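Home | About | Projects | Open Calls | Contact

We use cookies to keep this site running. By staying on the page you agree. Accept | Settings

Print this page | E-mail this page

Call for participants: teleoperators and task writers for household robot data, December round

Druveta is looking for 40 people to help us collect examples for a robot learning system. Part time, remote, paid. No robotics background needed. Spots go in the order that complete applications come in, so send yours early.

What it is

We are training a model called Nadine to follow plain instructions around the house. Pick up the mug, put it in the bowl, go to the next room and find the toy. That kind of thing. To learn this it needs examples, lots of them, done by people. The goal for this round is 3000 finished episodes. All of it is done in simulation – you drive from your own computer, in your browser, in rooms built by our Kaewkla team. We have 197 room layouts ready and you will see a good number of them.

Two roles, pick one or both

Teleoperator. You get a room and an instruction, you steer, you finish the task or you mark it failed. Failed episodes are fine, we keep them and you are paid for them. What we can't use is an episode marked as done when it wasn't. Most episodes are short. You will redo some of them.

Task writer. You look at a room before anyone drives in it and write three instructions the way you would say them to a person at home. Not "relocate vessel to target." More like "can you move the blue bowl to the other end of the table." Spelling is not graded. Variety is. If you are always writing "pick up the" we will send it back.

What you need

– 18 or older
– a desktop or laptop made for more than e-mail, a wired mouse, headset for the training call
– steady internet connection, no phone hotspots please
– comfortable reading and writing everyday English
– a game controller is nice to have but not required
– free for at least two sessions a week through the whole round

People who played a lot of video games do well at driving. So do people who sew, cook, fix bikes. Patience helps more than speed. If you get motion sick from screens tell us up front, the task writer role may suit you better.

How a session goes

Log in to Malard (our collection tool), check your controls, do the warm-up episode. Then the queue opens. Each item shows the room from the start view, then the instruction. You hit Start, do it, hit Done or Failed, and write one line on anything odd – object stuck in the table, door too narrow, instruction that makes no sense. Session is 3 hours with breaks when you want them. Evening slots start at 6 pm, morning ones at 9.

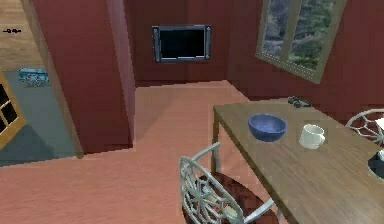 A start view in Malard. Instructions for a room like this might use the bowl and mug on the table or the small light-blue vehicle in the next room.

Pay and paperwork

Paid per session, same rate for both roles, transferred at the end of the month. The training call is paid too. You sign a short agreement saying we can use your recorded episodes and written instructions for training and testing Nadine. We log your control inputs and the simulated view. No webcam, no microphone outside the training call, no screen capture of anything else on your machine.

How to apply

Send one e-mail with your name, time zone, which role, what computer you have and the slots you can do. No CV. Task writers also add five instructions for the room shown on this page, at least one of them should need going through the doorway. Teleoperators will get a link to a short driving test, you can take it twice.

Questions about the work: Wanpen Ratanaporn, data collection lead. Questions about pay, the agreement or acess needs: Decha Wiriya. Use the contact form and put the name in the subject line so it gets to the right person. We try to anwser everyone inside a week.

If you took part in an earlier round you can skip the test, just say so in the e-mail and use the same login.

Print this page | E-mail this page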